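Toy Swap Returns to Koppel Hall

Get those closets open! The spring toy swap is back at Koppel Hall on Wednesday, April 29, 2026, and it looks like the biggest one yet. Families have already dropped off 856 toys, games and puzzles, well past the December total, and the boxes keep coming.

The rules are the same as ever. Bring something clean that still works, get a ticket, and trade it for anything on the floor. Board games from the Predetti Street block alone fill two tables - and yes, there's a train set with all its track! Ceveo Books is adding 300 paperbacks for kids, free with any swap.

Small stuff goes in the grab bins by the stage, where one ticket gets you two picks. Those bins were a huge hit with the under-eights last winter, and they're fuller this time.
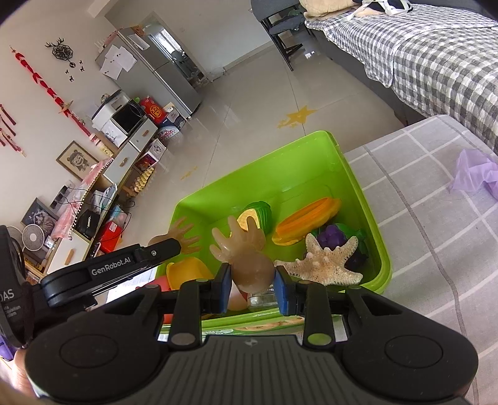

Can you come if you have nothing to trade? Every child gets one free ticket at the door, and extra tickets are a dollar each while they last.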